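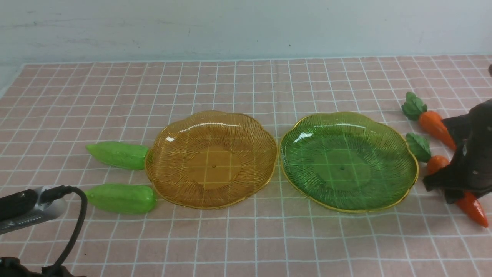 Annick Lavoie wants to know how we keep our table the same from one week to the next, when everything gets packed away in between and half of it belongs in a toy kitchen. She's starting a robot club at her own school and says her lot spend most of the session arguing about where things went last time.

Well, so did we, Annick! I've helped with the Salow robot club since 2022 and most of what I've learned has more to do with housekeeping than with programming. So this page is my household tips for people with robot arms, in no sensible order. We meet on a Tuesday after school, pack up by half past five, and the task this term is sorting toy vegetables on to two plates, cucumbers on one and carrots on the other. That's the beginners' task for the Melnyk Shield as well, though they use different veg on the day and won't tell us what.

Start with the cloth

Get a tablecloth with a grid on it. Ours is pink with white squares and it does the job of a lot of masking tape. The children can say "two squares up from the edge" and the next pair can put the plate back without a ruler. Before that we had a plain cloth with pencil crosses, which came out in the wash (of course they did, I washed it).

Smooth it from the middle outwards and then look along it from the side with your head low. Small ripples don't matter much for us but a proper fold under a plate will tip it, and then you've a plate that slides whenever a finger brushes the rim. If yours is a wipe-clean cloth, roll it round a cardboard tube to store it. Creases from folding take ages to drop out. A hairdryer on low helps, kept moving, and not near the arms.

Don't iron it on the club table. I did once, through a tea towel, and there's a mark on that table I still put my bag over.

Plates

Two different colours, same shape. We've got an amber one and a green one, both with wavy gold-edged rims, and they were 50p each at the Arnham hospice shop. I'd been after plain white ones and I'm so glad they hadn't any, as everybody from the youngest up can say "amber" and "green" and there's no muddle over whose left we mean.

Wash them in warm soapy water by hand. The ridges hold on to fingerprints like you wouldn't believe, and an old soft toothbrush gets along them nicely. Dry them with a cloth that doesn't shed. Shiny plates do throw glare back at a camera, so have a go at moving the lamp before you decide the program is broken. We lost most of an afternoon to a desk lamp in July.

If a plate skates about, try a bit of that rubbery drawer liner cut smaller than the base, so it doesn't peep out. A dot of white tack works too but it picks up fluff and you have to peel it off the cloth afterwards with your nails.
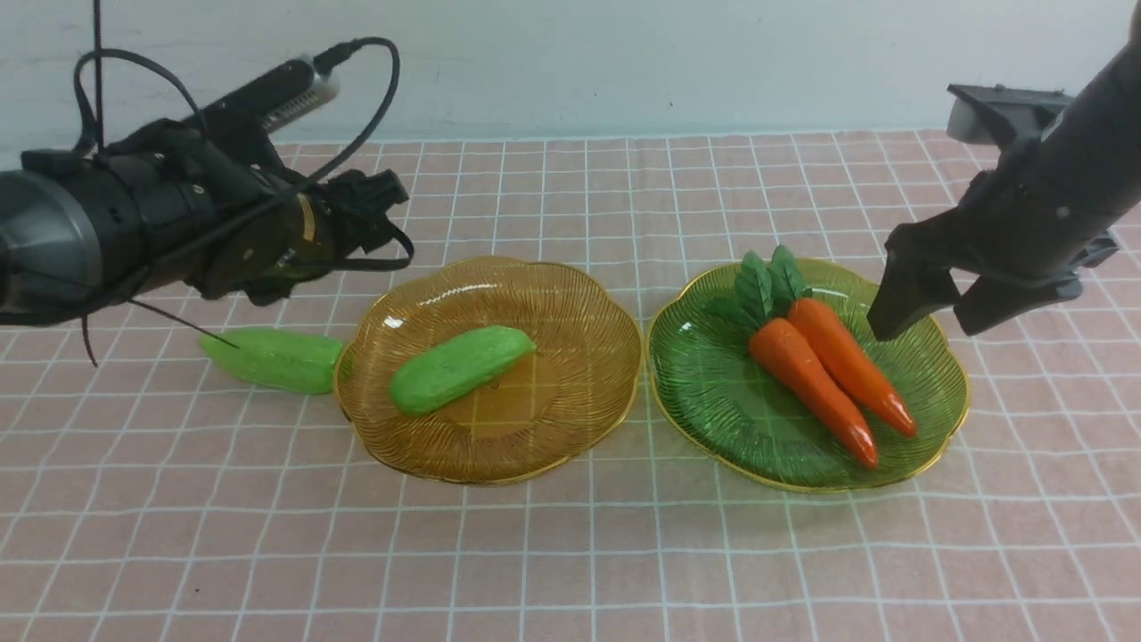
Do you put the vegetables down in exactly the same spot every time?

Only for the first few goes, and after that we shift them a square or so at a time. Once a pair can manage the easy layout, I ask them to turn one carrot round and see how they get on. It's a much better use of the session than repeating the layout they're already good at. Write the change down before you run it, mind, or you'll have a lovely result and no idea what it was a result of.

Toy veg

Any toy box will do. Bumpy ones are kinder to beginners than very smooth ones, in my experience, and a leafy top on a carrot is a nuisance and a blessing. It's easy to grab at, but it bends, and then the carrot swings round. We've agreed to hold the carrot by the orange part unless the pair has said otherwise on their sheet.

Wipe the lot at the end with a barely damp cloth. Hand cream is the great enemy! Lucinda Iwasaki found this out for us when she spent a whole evening on a cucumber that kept slipping, tightened everything she could reach, and then noticed she'd been moisturising. Now there's a bowl of soapy water by the door and we all use it, grown-ups too.

Store them in a lidded box with a list taped inside the lid. Spares go in a separate bag. If you let the spares in with the rest you'll end up with a different vegetable on the table every week and the children will notice before you do.

Cables

Leave a loop. I can't say this often enough. When an arm is at full stretch the cable still wants some slack, so move the arm by hand (power off) through everything you'll ask of it and only then fasten things down. Hook-and-loop ties are worth buying. Sandwich bag ties will do at a pinch but they have wire in them and the ends scratch.

Anything that dangles should be looked at before each session. Either it's meant to hang there and you know it clears the plates, or it gets tucked up. We have a child whose job it is and she's merciless.
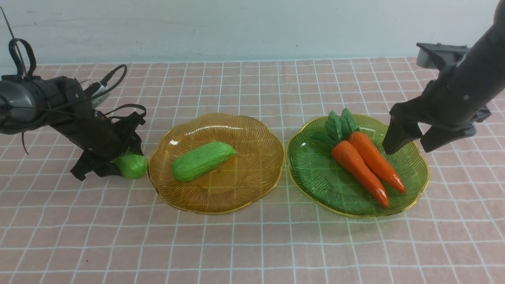 Cucumber on the amber plate, carrots on the green.

Keeping score

We use an exercise book, one line a go: who, what layout, did it land on the right plate. A tick or a cross and a few words. Last term's book had 88 lines in it by the end and it settled more arguments than I ever have. Karnance, who we meet at the Shield, do theirs on a spreadsheet with coloured boxes and very handsome it looks, but a pencil on a string has never needed charging.

Decide what counts before you begin. For us a vegetable that's on the plate when the arm lets go is a tick, even if its tip pokes over the rim. If it rolls off afterwards it's a cross. You can pick another rule, just don't change it halfway through the evening when your own pair is losing.

Hands and hair

Hands off the cloth when the arms are live, hair tied back, sleeves pushed up, scarves on the hook. One person calls "moving" and the same person calls "stopped". We keep to 16 children at most, and a pair at the table at a time, with the others at the back on the laptops or making their next layout on squared paper. The squared paper is lovely for this, by the way, you just draw your plates in and hand it over.

Packing up

Power off first, then veg, then plates, then cloth. Wrap each plate in a tea towel and stand them on edge in the box. The exercise book goes in last so it's on top next week.

Annick, if you'd like our blank score sheet I can put a copy in the post, and if anyone has found a good way of getting white tack off a tablecloth please tell me, I've tried the freezer and it only half worked.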